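Drastex 桌面整理与厨房收拾机器人 开放日体验专页

产品型号:Drastex 移动双臂平台(配 Grotico 夹爪)
适用场合:活动室、茶水间、社区厨房、小型办公区
开放日地点:Prineck 体验中心
开放日时间:3月20日,星期六

欢迎您来到这一页。很多朋友在询价之前都会问我们同一句话:能不能先看看它怎么干活?当然能!与其让大家对着参数表猜来猜去,我们更愿意把门打开,泡上一壶茶,请您坐下来慢慢看。上一场是去年12月办的,来的人比椅子多,所以这次我们把场地放宽了些,时间也拉长了,您带着孩子、带着老人来都可以,不必赶着点到。

活动室里的项目叫“一张乱桌子”。桌上放的都是平常东西,零食、彩纸、手工材料,大小软硬各不相同。听上去简单,做起来可一点也不简单:薄的东西贴着桌面不好夹,软包装一捏就变形,圆的又容易滚。您可以自己动手把桌面弄得更乱一些,再请工程师布置任务,我们很欢迎这样的“捣乱”。
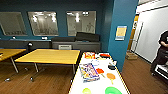 活动室的长桌,桌上是整理项目用的零食和彩色小物

平台的底盘可以在普通木地板上行走,窄一些的过道也能通过。升降立柱能适应常见的桌面高度,坐着用的矮桌和站着用的吧台都照顾得到。整机重约40公斤,两位成年人可以把它抬过门槛(请务必先关机,再锁好轮子)。充满一次电,整理桌面这一类轻活可以做上大半天,中午吃饭的时候顺手插上电源就好。

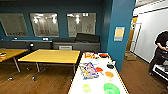
Brophy 那边写信来说,他们最关心的倒不是速度,而是换了一间屋子之后要不要从头教起,上一家供应商每次挪地方都得折腾一个星期,大家实在有些怕了。

这个担心我们很理解。Drastex 的做法是把“认东西”和“认地方”分开:物品学过一次就留着,换房间只需要重新走一圈,把桌子、门口和不许进入的地方标出来。目前物品库里有854种日用品,开放日当天您也可以带一两件自家的东西来登记,易碎的、贵重的就请留在家里吧。

再说说夹爪。Grotico 夹爪是这次升级里我们最得意的部分,指尖收得细,腕部装有小相机,靠近目标的时候由它来接手观察。指尖垫片属于消耗品,随机附送2套,用户自己就能更换,

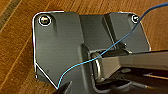
拧下旧的、装上新的,再做一次零点校准便可以继续使用。工程师会在现场把这套步骤慢慢演示一遍,您要是手痒,也可以坐下来亲自换一回,工具我们都备好了。

厨房项目安排在下午。收拾台面、归置碗碟、把用过的餐具放进洗碗机,这些事情家家都做,可每家的习惯又都不同,有人喜欢先冲一遍,有人喜欢大盘子放外侧。所以我们不设标准答案,您可以当场告诉工程师自家的规矩,看看平台怎样照着调整。动作是慢了一点,请多给它一些耐心,我们自己看了这么久,还是会不由自主地替它捏把汗呢!

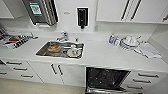 厨房项目场地:水槽、台面与打开的洗碗机

参观须知
1. 入场免费,请提前在本页登记,全天名额280位。
2. 平台运行时请站在地面标线之外,小朋友请由大人牵着。
3. 现场可以拍照,使用闪光灯前请先和工作人员打个招呼。
4. 茶水和点心放在入口旁边,请随意取用。

购买与试用
开放日当天可以预约上门试用,试用期间由 Drastex 派人安装和调试,不满意可以原样退回。整机与夹爪分开报价,已有旧款平台的用户可以单独选购 Grotico 夹爪,旧款的底座需要加装转接件,下单时请注明机器的购买年份。发票、运输和保修方面的问题,请在登记表的备注栏里写明,我们会逐条回复。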